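Entryway Tidy: data card

Student project, Distley robotics club
Version 2, December

Summary

Entryway Tidy is a set of 181 teleoperated episodes recorded by club members on a two-arm setup. The task is to clear small household items off the floor of a mock entryway. We use it to train the policy we are entering in the Javport student challenge.

Setup

Both arms ride on one aluminum linear rail along the front of the enclosure. The walls are perforated panels in a red, white and black plaid. Furniture is a small white table with a lower shelf, plus a hook rack and a wire mesh basket on the walls. Tissue packs come in white and gold wrapping, and the policy has to handle both. Shiny wrapping gave our first detector trouble, so check your exposure before you record.
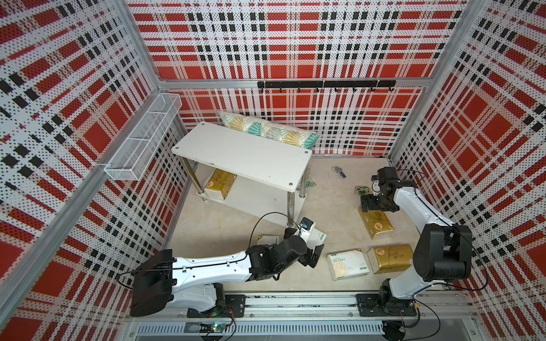 Contents

Of the 181 episodes, 175 are marked good. The rest are kept in the folder "retry" and should be left out of training. Each episode has camera video, joint positions, gripper state and a one-line task label.

Known problems

Lighting changes between morning and evening sessions.
Labels in the first 8 episodes say "tissue" where later ones say "tissue pack".
Rail position is logged only from version 2 on.

Use

Load episodes with the Plelik reader in the tools folder. Sanna, our labeling script, is in the same place. Please open an issue if a file will not load.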